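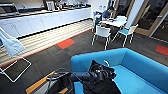

Flotisik 237 Concealed Hinge for Flat Cabinet and Wardrobe Doors

Manufacturer: Prerkix
Series: Flotisik
Item: 237
Type: concealed, full overlay, soft close
Finish: nickel plated
Sold as: pair, with mounting plates and screws

Overview

The Flotisik 237 is a concealed hinge for frameless cabinets. It fits kitchen base units, wall units and tall wardrobe doors. The damper is built into the hinge cup and can be switched off with a small lever, which is useful on light doors that close too slowly with every damper active.

The hinge arm clips to the mounting plate without tools. Press the release tab at the rear of the arm to take the door off. Plates from the older Bunnag series have the same screw pattern but a different clip, and must be replaced together with the hinge.

Adjustment

Three screws set the door position.

Side: 2 mm in either direction
Height: 2 mm in either direction, at the plate
Depth: 2 mm in either direction, by cam

Set the height first, then the side gap, then the depth. On a long run of doors, start with the door at one end and work toward the other. Small errors in the gap add up, and it is hard to correct them from the middle of the run. Glossy fronts show a depth error more clearly than matte ones, so check them under side light before fitting the cover caps.

Kitchens near large windows

Some panel materials move slightly with changes in temperature and humidity. Doors hung in a dry season may need a small side adjustment later. The adjustment screws hold their position under normal use and do not need thread locker. Do not oil the damper.

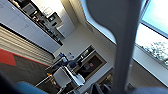 Kanyarat Phromma writes that she fitted the 237 to nine base units in June and had to switch off one of the two dampers on every narrow door. With both on, the doors stopped just short of the cabinet. She would like the lever position shown more clearly in the printed sheet. The sheet supplied with current stock has a larger drawing of the lever, and the same drawing is printed inside the carton lid.

Tall doors

Wardrobe doors need more than one pair. Hinge count depends on height, width and weight, and the heaviest value decides. If the door carries hooks, a mirror or a rail, include that load in the door weight. Weigh the door with everything attached.

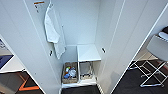 Space the hinges evenly, but place the top two closer together, as the upper hinge takes most of the pull. Up to 6 hinges can be used on one door. Beyond that, alignment becomes difficult and a split door is the better choice – or the Ollinard pivot set, which carries the load at the floor.

Ordering

Carton quantity: 77 pairs
Cover caps: ordered separately, white or gray
Spare mounting plates: sold singly
Drilling template: included with full cartons only

Technical questions about door weight or plate position go to Nattawut Thaweesak at the Prerkix parts desk. Please give the panel thickness and the finished door size.

Page updated September 28, 2023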